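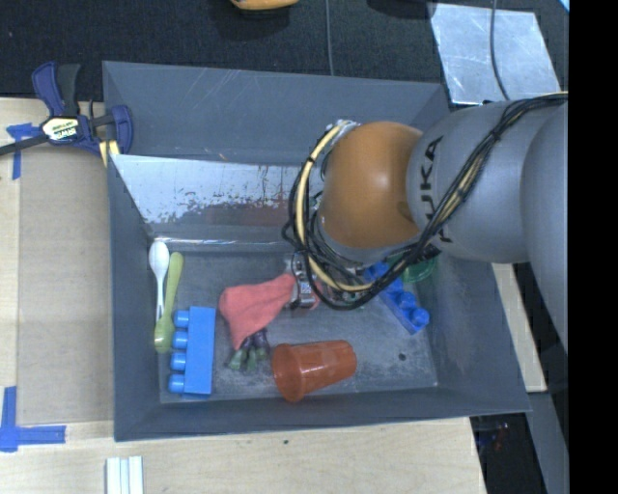

The grey bin, seen from above: spoons, cup, blue block, red cloth.

Gurnstead Swap & Mend list
Re: the odds and ends bin - keep, sort or scrap?
17 February 2026

Hello all,

Sorry to be slow with this, I wanted to have a proper think before I weighed in (and then the boiler went, and you know how that goes). I've quoted the original message so that people who only get the digest can follow along, and my answers are underneath each bit.

> Hi everyone. Since the January swap I've been wondering what to do with
> the big grey bin. It was meant to be for "bits that don't belong
> anywhere" and it has become the place where everything goes. Last time
> I looked there were toys, plastic spoons, bits of cloth and picnic
> things all in together. I don't mind a lucky dip but I'm not sure it's
> helping anybody find anything.

I'm going to stick up for the bin! I love the bin. Half the things I've brought home from Gurnstead came out of it, including the egg cup I use every single morning and a very good length of ribbon. Small children go to it before they go anywhere else, and while they're rummaging their grown-ups get a decent look at the coats.

But yes, I do take the point. The toys and the spoons have nothing to do with each other, and if you came in wanting spoons you would never think to look in with the toys. I'd be happy with it staying a mixture as long as it was a mixture of things that are roughly the same sort of size and all clean.

> My first thought was to split it into three smaller tubs: kitchen, toys
> and fabric. We have the Zotier crates in the cupboard which nobody is
> using, they stack and they have lids.

The Zotier crates are fine for fabric but please not for toys. The lids go on with a real snap and I've had my fingers in one. They're also too deep for their width, so anything small ends up in the corners and you have to tip the whole lot out to get at it. The grey bin is tall as well, I know, but the sides slope outwards and you can see right down to the floor of it from above, so you do at least know what you're reaching for.

What I would do is take cloth out of the big bin altogether. It's the cloth that causes the trouble. It lies on top of things. There's that coral red piece in there in folds with a toy half underneath it, a purple and green one, and all you get is the end of it poking out with the knobby green tips. Anyone looking for a toy could go straight past. Put the cloth in a Zotier crate with the lid off, next to the sewing things, and the people who want cloth will be delighted because they're standing there already.

(If no one has their eye on that red piece I wouldn't mind it myself. I'm after something bright for bunting and I've run out of everything except brown. I'll bring something in exchange, obviously.)

> Second question is the plastic cups and spoons. Do people want them? I
> have a feeling we're all trying to get rid of the same ones.

Ha, yes, we probably are. I think I've donated the same beaker twice. But they do go, in my experience, just not in ones. A single plastic spoon looks like a thing you've forgotten to throw away, and a bundle of them with an elastic band round looks like a picnic. So could we bundle them? I have a whole drawer of elastic bands courtesy of the postman.

The orange-red see-through cup I would keep for definite. That's exactly the kind of cup I want for rinsing paintbrushes, you can see when the water needs changing and it doesn't matter if it gets knocked over. The playgroup might like it for water play too if there are any more like it. If you have odd plastic cups at home, any colour, bring them along on the next swap day and we'll see if we can make up a set that nearly matches. Nearly is good enough for outdoors.

As for spoons, the white one with the oval bowl looks perfectly usable to me. Give it a hot wash and put it with the others. If one is cracked or has gone furry along the edge, out it goes, I'm not sentimental about those.

> Third, the building blocks. We get one or two at a time and never enough
> to make a set. Is it worth keeping them?

YES, please keep them, do not throw out a single block. I've got a Bresta tin at home with 45 of the chunky ones in it, all strays. I counted them on the kitchen floor on Sunday night when I should have been doing something else. There isn't a proper set among them, but who needs a proper set? My two built a car park with them which lasted nearly a week, until I needed the hoover.

That bright blue one in the bin, with the four round studs, would suit me very nicely. I don't know if it's the same make as mine and I'd want to try it against them before I promised anything, some of them look alike and then won't press together for love nor money. If it fits I'll add it to the tin, and the whole tin can come to the next swap as one lot. I would much rather it went to somebody with small children than sat on top of my wardrobe. Mine are getting to the age where they pretend not to be interested.

So if you have stray blocks, the big chunky kind and not the tiny ones that get you in the foot, please hang on to them till then and I'll do the sorting. Washing too. They go in a pillowcase, tied at the top, on a cool wash, and then I spread them on a towel overnight. The noise is unbelievable but they come up lovely.

> Lastly, where should it live? It's on the table at the moment.

Leave it on the table, I'd say. When it was on the floor people kicked it, and I can't be the only one whose back complains at going head first into a bin that deep. The pale wooden table is a good height for grown-ups. The little ones do need something to stand on, and the step from the kitchen would do if whoever has the key can let us borrow it.

I would like to see a label on it though. The Zupan shop on the corner does those big tie-on luggage labels and I can pick some up when I'm next passing. What should it say? I thought "Toys and picnic things - have a good rummage" but I'm open to offers. Nothing that says MISC, please. Everything in my house says MISC.

One thing that wasn't in the original message. Could we agree to tip the bin out and wipe it at the end of each swap? The bottom is rather scuffed, which I don't mind in the least, it's had a working life. I just think people are more inclined to pick up a spoon from a bin that's had a cloth round it. It's a five minute job if two people do it, one to hold it and one to lean in. I'll do the next one if somebody will hold.

So, to be clear about what I'm offering, as I've wandered a bit: I'll bring elastic bands, labels and the Bresta tin, I'll take any stray blocks off your hands, and I'd like first refusal on the red cloth. I'm not offering to do the Zotier lids.

Oh - and has anybody got the lid of a blue casserole, oval? It went home with someone in January by mistake and I still have the bottom half sitting on my worktop looking sorry for itself. It's no use to either of us like this!

Cheerio for now, and shout if I've got any of that wrong.

3 replies · 0 shares

Last updated: Tuesday evening
Gurnstead Swap & Mend list. Messages remain the copyright of the people who wrote them. Contact the list owner | Back to top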